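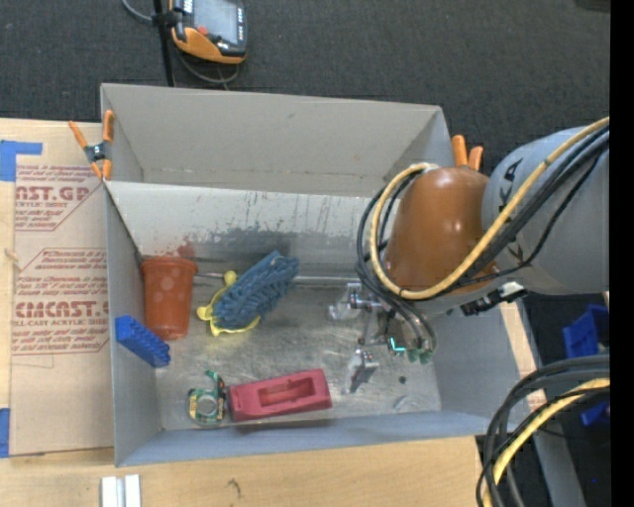 Getting Scuffs, Rust Spots and Old Glue Off Metal and Plastic

Most marks on metal and hard plastic come off with things you already have under the sink. The trick is to start with the mildest one and give it time. Going straight to a scouring pad is how a light stain becomes a permanent dull patch.

Before you start

Wash the piece with warm water and dish soap, then dry it. Grit left on the surface will scratch as soon as you rub. Use an old toothbrush in the corners and along seams, where grease collects.

Test anything stronger than soap on the underside or back. Wait ten minutes, wipe it off and check the spot in daylight. If the color has changed or the shine has gone, stop there.

Black scuffs

Dark scuffs are often material rubbed off something else and left sitting on top of the surface. Try these in order:

A clean pencil eraser, the white kind. Pink ones can leave color behind.
Baking soda mixed with a little water to a paste, rubbed on with a damp cloth.
A melamine sponge, used wet and with very little pressure.

Melamine sponges are a fine abrasive. They are good on matte plastic and enamel but will take the gloss off anything shiny, and they leave a hazy ring on polished steel.

Rust spots

For small spots, lay a paper towel soaked in white vinegar over the rust and leave it for 30 minutes. Scrub with a nylon brush, rinse well and dry right away. A second round usually gets what the first one missed.

For heavier rust on bare steel, use wadded aluminum foil dipped in water. Fold it into a flat pad and work in short strokes. It is softer than steel wool and gets into pitted spots better. Finish with a thin wipe of mineral oil so the rust does not come back within the week.

Don't use vinegar on galvanized metal. It eats the zinc, and the zinc is what was keeping the rust off. Soap, water and a soft brush are all you want there. And never mix vinegar, or any other acid, with bleach.

Scratches in brushed steel

Brushed steel has a grain, and every stroke has to follow it. Tilt the piece toward a window until you can see which way the lines run.

Start with 600 grit wet-or-dry paper wrapped around a flat block. Wet it and draw it along the grain in one direction, lifting at the end of each stroke. If the scratch still catches a fingernail, drop to 400, then go back to 600 to blend. I keep 800 for the last few passes on anything that will be on show, though on a utility sink or a shop tray it isn't worth the bother.

Keep the strokes long. Sanding only the scratch leaves a bright oval that looks worse than what you started with. This does not work on mirror-polished or coated steel, so check for a clear coat first. If water turns cloudy white when you sand, you are probably going through one.

Sticker and tape residue

Warm the label with a hair dryer for a minute and peel slowly from one corner. A plastic putty knife or an old gift card will lift the rest. Rub what stays behind with cooking oil, leave it 15 minutes and wash with dish soap.

Rubbing alcohol is faster on metal and glass. On plastic it depends – acrylic can craze, and painted lettering may come off with the glue. Nail polish remover with acetone should stay away from plastic altogether.

Cloudy film

A white or gray haze that comes back as the surface dries is usually hard water. Equal parts vinegar and water in a spray bottle will clear it from stainless steel. Spray, wait five minutes, wipe, rinse. If the film feels slick, it is more likely soap. Rinse with plain hot water and use less soap next time.

Brushes and cloths

Keep one nylon brush for metal and a separate one for plastic. Metal filings caught in the bristles will scratch everything after that. Rinse brushes under running water and hang them bristles down. Standing them up in a cup lets water soak into the handle end, and on wood handles that is where the split starts.

Microfiber cloths should be washed without fabric softener, which coats the fibers and makes them smear. Old cotton T-shirts are just as good for oil and polish, and you can throw them out afterward. Spread oily rags flat outdoors to dry before they go in the trash, especially if there is linseed oil on them.

Storage

Put things away fully dry. Slip a sheet of newspaper or thin cardboard between stacked metal pieces, and change it if it gets damp.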